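Lending Library Moves to a Single Loan Period in May

Members of the Tamihana Reading Society will see a change in the way books are lent from the beginning of May. All items in the general collection will be issued for a single period of four weeks, with one renewal of the same length. The present arrangement, under which novels are lent for two weeks, nonfiction for three and local history for six, will end on the last day of April.

The change follows a review carried out over the winter by Birthe Fogh, Head of Lending, and Olesia Ivanyshyn, who manages the catalog. The review looked at a full year of loans and at the comments left by members on the annual questionnaire. Of the 81 members who answered the section on borrowing, 34 said they had returned a book late in the past year without knowing that it was overdue. Many had taken out several titles on the same visit and assumed that all of them were due back together.

"The rules made sense when the collection was kept in three separate rooms and each room had its own desk," Ms. Fogh wrote in her report. "Members now borrow everything from one desk, and they reasonably expect one date."

Books already on loan when the new period begins will keep the due date printed on the slip. Members who would like the longer period for a novel borrowed in April may ask for it at the desk or by telephone. Items reserved by another reader cannot be renewed, as is the case now.

Late charges will remain at their current level for the rest of the year. The Society will also send a reminder three days before a book is due. Reminders will go out by email, and members who have not given an email address may choose to receive a telephone call between 4 and 6 p.m. Those who prefer to have no reminder at all should let the desk know.

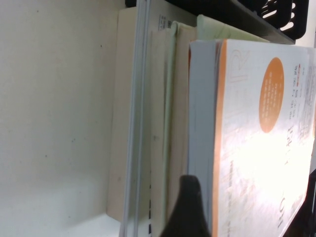

Local history has been the subject of the most discussion. A number of members use these books for long projects and have valued the six-week loan. The review found, however, that most titles in the section came back within a month, and that several of the most requested volumes were held for the full period while other readers waited. With one renewal, a member may still keep a book for eight weeks if no one else has asked for it. Parish registers, maps and bound newspapers will continue to be for use in the reading room only.

The Society has set aside part of this year's budget for second copies of the titles in greatest demand. Gunnlaugur Þorgeirsson, who advises on purchases for the local history section, has drawn up a first list, and suggestions from members are welcome until the end of May. Suggestions should give the author and title and, where possible, the year of the edition wanted. Out-of-print works will be considered, although the search for a sound copy can take many months.

Work on the catalog is continuing alongside these changes. More than 1,000 records have been corrected since the autumn, chiefly in biography and travel, where older entries often gave a short title or left out the translator. Ms. Ivanyshyn asks members who notice an error to report it on one of the yellow forms at the desk – a note of the title and the mistake is enough. Members are kindly asked not to write corrections in the books themselves.

The donations policy has also been revised. The Society is grateful for every offer of books, but storage is limited and unplanned deliveries have been difficult to manage. From May, donors are asked to send a list in advance and to wait for a reply before bringing anything in. No more than 80 volumes can be accepted from one donor in a calendar year, except in the case of a bequest. Encyclopedias, textbooks and magazines cannot be taken. Books that are accepted but not added to the collection will be offered at the summer sale, and the proceeds will go toward binding and repairs.

Two short sessions on using the online catalog will be held in the reading room during the month, led by Dorian Pruvost. They will cover searching by subject, placing a reservation and renewing a loan from home. Each session begins at 10:30 a.m. and lasts an hour. Places are limited, and members should put their names down at the desk.

Copies of the revised lending rules, including a version in large print, will be available from the desk before the change takes effect. Questions about loans may be addressed to Ms. Fogh, and questions about donations to Eyvindur Hviid in the Society's office.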